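Otia Simulation Cell, User Manual
Section 6: Rules for safe approach and working distance

6.1 Purpose of this section

Please read this section before you run any program in the Grudalari room set. The rules are the same in simulation and on the real arm. We ask operators to follow them in both, so that a program that is accepted in simulation can be moved to the real arm with no change in its limits.

6.2 Before you start

1. Open the project and check that the room number is 1457. Other rooms have other limits.
2. Load the limit file Stevens. Do not edit it by hand.
3. Set the approach speed to 47 mm per second or lower.
4. Open the gripper fully and wait for the message "Fingers open."
5. Switch to the wrist view.

Note: If the message does not come, close the project and open it again. Do not jog the arm while you wait.

6.3 Checking the view

Keep the wrist view open during the whole approach. The operator must be able to see both fingers and the space between them before each move is confirmed.
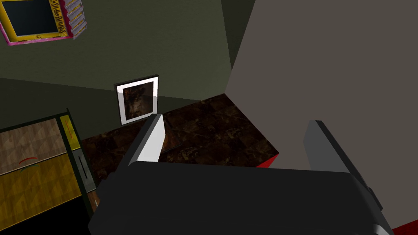
Clearance is measured from the outermost point of the gripper, and this point is often on the body. Many new operators watch only the fingertips. In a wrist view the body can hide a large part of what is near to it, so the distance to furniture must be read from the clearance panel and not judged by eye. With the cabinet on the left and the gripper body covering the near part of the floor, you must read the left clearance value before any move to that side. The dark floor between the fingers gives little contrast, and you should not use it to estimate height.

6.4 Approach

1. Select the target and press Preview.
2. Read the four clearance values. Each must be 6 cm or more.
3. If one value is lower, go back to the start position and choose another direction.
4. Press Confirm. Keep one hand at the stop key until the arm has come to rest.
5. Save the log.

Caution: Never turn off the collision check to finish a move. A move which was made without the check does not count for acceptance, also when no contact was reported.

Caution: Wall pictures and signs are treated as solid objects. The same clearance is valid for them as for walls.

6.5 After a stop

If the arm stops with code 1301, a limit was passed. Do not press Confirm again. Write the code in the log, return to the start position at low speed, and repeat all steps of 6.2. If the same code comes a second time, send the log to the Zudidia support desk and leave the project closed until you have an answer.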